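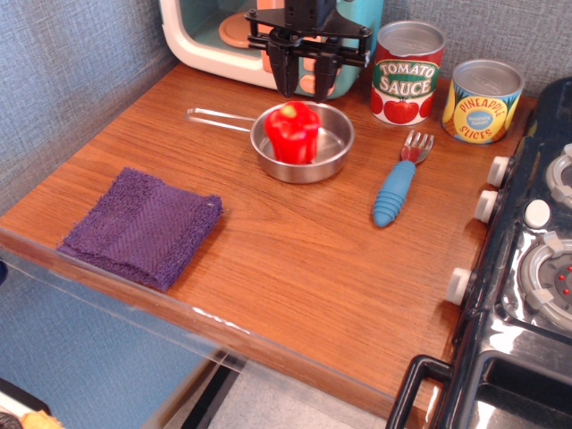
A reader replied to my last thread that in their family it was always "the bench", and that if I say "kitchen counter" in Australia everybody will understand me but they will know I learned it from television. This is correct. I learned it from television. So now I write a new thread, about kitchen words and other house words that gave me trouble in my first years in this country.

---

First, the bench. In my school book a bench was a long seat in a park. Then I rented a room in Korletey and the note on the fridge said: "Please don't leave dishes on the bench." I went outside to look in the garden. There was a bench there, a real one, with no dishes on it. I was quite proud of my new housemates for being so tidy.

---

Now I say bench for the kitchen, and also bench for the park, and also a player can be on the bench. My evening course at Deltetance had a whole lesson on phrasal verbs and not one minute on this.

---

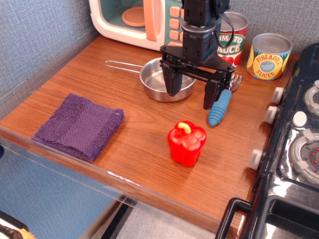

*Benchtop with a wood grain. Or countertop, if you are reading from Canada.*

---

Second, the stove. In Plollitz, where I grew up, we have one word for the whole thing, top and bottom. In English I found stove, cooker, cooktop, hob, range and oven. I asked in a shop for "a cleaner for the cooker" and the man brought me something for a rice cooker. He was very kind about it and I was too shy to give it back.

---

As far as I understand it today: the cooktop is the flat part with the burners, the oven is the part with the door, and "the stove" can be the first part or both together. "Hob" is British. Please correct me if this is wrong. I have been corrected about it before, by people who did not agree with each other.

---

Third, "tea". I was invited for tea at six o'clock. I ate a full dinner at half past five, so as not to be hungry at somebody's house, and I brought biscuits. Tea was roast lamb with potatoes. I ate it all. I could not sleep.

---

Related: "bring a plate". I know this is the most famous one and there is probably a joke about it in every migrant family. I can confirm that I brought a plate. It was a nice plate. I also brought a fork, in case they were short of those as well.

---

A small one that I like: "to nuke" something. I heard it at work. "Just nuke it for a minute." I found the word in my dictionary and was worried for the rest of lunch. In my language we say simply "to warm". Some people also say "zap", and I prefer this, it sounds more friendly.

---

Fourth, the tap and the faucet. My cousin lives in Canada and she says both, depending on who she talks to. She also says "tap water" but never "faucet water". I tried to find a rule for this. I believe there is no rule, only a habit, and you must learn it the way you learn a song.

---

Some words I said wrongly for a long time and no person told me:

- **cupboard** – the p is silent, and so is half of the rest
- **sieve** – it rhymes with give, I made it rhyme with leave
- **recipe** – it has a third part at the end, I always cut it off
- **laundry** – here it is a room and also the clothes, so "the laundry is in the laundry" is a good sentence

---

The verb "to do" makes too much work in the house. You do the dishes, you do the bins, you do the floors, you do a shop, you do a load, you do lunch. For a learner it is a gift, really. When I don't know the verb I say "do" and I look confident. "I will do the oven this weekend." It has never failed me so far.

---

But not "do the bed". You make the bed. You make it every morning, although it was already made in a factory. And you make tea, but you don't make the table, you set it, and afterwards you clear it. I have these on one page in my notebook with arrows between them, and the page looks like a map of trains.

---

About the notebook: I started it on the 97 bus, on the way to the course. The rule is that I only write a word if I heard it from a person, not if I read it. Next to it I put where I heard it. So I have "bench – fridge note" (I broke the rule with my first word), "arvo – bus driver", "Esky – beach", "tea towel – I was holding one".

---

Tea towel deserves its own post. It is for drying dishes. It has no tea. In Canada my cousin says "dish towel", which is a word that explains itself, and I was jealous of her for this.

---

I also tried an app, Flomia, for three months. It taught me to say "The chandelier is in the dining room." I have not yet met a chandelier. It did not teach me "the drain's blocked", and this I needed in my second week, on the telephone, with water coming towards my socks.

---

What I said on the telephone was: "The hole of the sink does not want to drink." The plumber understood everything. When he arrived he repeated my sentence to himself and laughed, in a good way, and then he taught me "plughole". I still find it a beautiful word. It sounds like the thing.

---

If you are learning also, my advice is to ask for the names of things while you are helping somebody in their kitchen. You have a reason to ask ("where does this go?" – "in the second drawer, with the whisk") and they answer without thinking that it is a lesson. I learned whisk, ladle, colander and spatula in one evening like this. Spatula I then forgot.

---

And please don't be ashamed to point. I pointed at things in kitchens for seven years before I knew the word "trivet". Most of the people I pointed at it for did not know it either. They said "the thing for the hot thing", native speakers, all of them.

---

Next thread will be about words for weather, and why "it's a bit fresh" means I should go back for a coat. If you have a kitchen word that confused you, in any language, write it in the replies. I read all of them, usually in the evening, with the dictionary open.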